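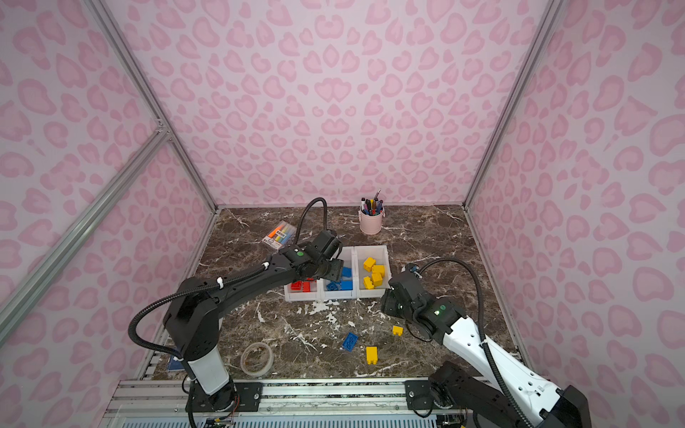
Sorting Bricks by Color: Notes on a Household System

Posted in Home and Storage by Milagros Paucar

Readers of this blog will recall that the playroom cupboard was emptied in August and its contents reviewed. The review identified the building bricks as the principal source of disorder. They had been kept in a single drawstring sack from Zokard, which held over 90 pieces and required the whole quantity to be tipped out before any one of them could be found.

The following arrangement has since been adopted.

Bins

Open bins were selected in preference to lidded boxes. My brother-in-law, Tibor Pálfi, had recommended the stacking drawers sold by Rainer, and these were given fair consideration. The drawers proved too deep for a child of four to see into and were returned. Plain white bins are inexpensive, wipe clean, and do not compete with the colors inside them.

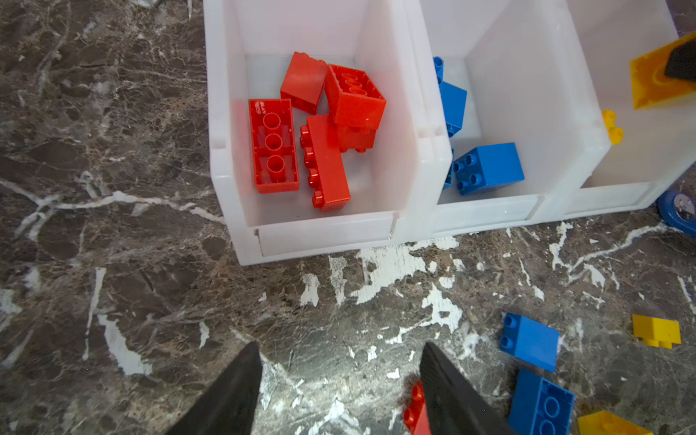

Color is the basis of the system. Sorting by size was tried first and abandoned within the month, as the children did not agree with the adults on what constituted a large brick. With color there is very little to dispute. Red bricks go in one bin, blue in the next, and yellow in the third, with the bins standing in a row so that each color keeps its place. Bricks are dropped in as they come, upside down or on their sides, and no attempt is made to stack them. Pieces still lying out on the marble are taken up one at a time and matched to the color already in the bin.

Procedure

Sorting takes place at 19 minutes before supper, a figure arrived at by the children and accepted without amendment. All pieces are to be off the work surface before plates are brought in. Any item that is not a brick is set beside the bins and dealt with afterward.

Green pieces remain under discussion. The household owns few of them, and a fourth bin would not fit on the present shelf. They are currently held in a Skorkitz biscuit tin, to which my younger daughter has objected in writing.

Inquiries regarding the shelf brackets may be left in the comments.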